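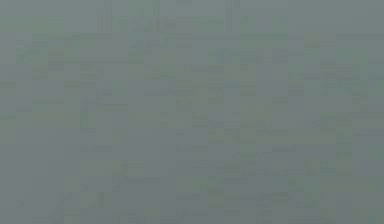
Right, so I promised Jessie I'd keep this under 30 minutes. Hello everyone, lovely to see the back row full for once!

Start with mastabas. Flat-topped, mud brick, sloping sides - think of a very large bench, which is what the Arabic word means. Ask who's been inside one. (Wait for hands.)

Then the shafts. The burial sat at the bottom and the offering chapel up top, so the family could keep bringing bread and beer. I love the false doors, so slow down here and don't gabble like I did in August.

Read out the offering formula, twice if they liked it. A thousand of bread, a thousand of beer...

Deepak will ask about robbers. Say yes, very early, sometimes within a generation - then move on to the serdab and its statue.

Questions, then tea.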